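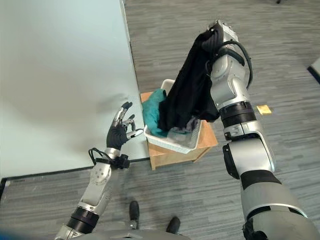

*Fig. 1. A black garment above a white plastic basket.*

Consumer Textiles, week 6: what does a care label tell you?

Less than most of you think. A label gives the harshest treatment the maker is prepared to stand behind. It says little about what the cloth needs, and makers have every reason to be timid. "Wash dark colours separately" costs nothing to print.

**Colour loss.** The set reading is Gilles Langlois on black dyes. Read it with a pencil in hand. He washed 437 samples and reports that cold water "preserves" black cotton, but the samples came from one mill, Paiva, and he never says how old the dye stock was. The chart on his third page starts its axis well above zero – check how large the gap looks once you redraw it.

**Detergent claims.** Pultevon says its liquid keeps blacks black for 100 washes. Ask:

- Black compared with what?
- At what temperature, and in whose machine?
- Who paid for the test? (Trarance, which owns the brand.)

I wrote to them in May for the raw figures and got a leaflet.

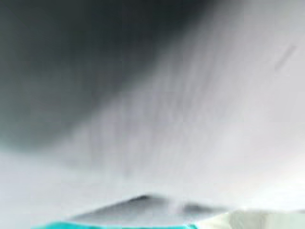
## For the seminar

Bring one dark garment with its label still readable. Write down what the label forbids, then what you do at home anyway. We'll compare the two lists.

The Paswood survey put the same question to 500 households, and 300 replied. I don't trust the result much, as people who ruin jumpers may not care to say so. Come ready to argue with me about that.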